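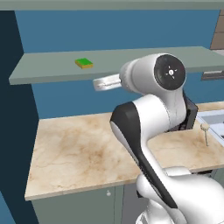
Sim kitchen, sponge-on-shelf task. Gripper under the front lip of the shelf, sponge still up top.

January, 3 pm. Teleop on the Lehtinen kitchen scene. Task is to pick the sponge off the wall shelf and put it in the sink.

Recorded 20 demos. Threw out 3, all the same fault: I came up from the counter side and got stuck below the shelf, then had to back the arm out before going over the lip. Don't want the policy learning that detour. Oona Laaksonen drove 2 of the keepers and goes wide to the left first, then down onto the sponge. Cleaner than mine. I'll copy her path tomorrow.

Depth is hard to judge on the monitor from this view. Tried a second view from the Waltley layout — helps with height, not much with reach.

Keepers average 229 steps, a bit long. Most of that is me hovering before I close the gripper.

To do: start pose higher, above shelf level. Turn down wrist speed on the controller. Ask Oona if the sponge position should be randomized yet or left where it is.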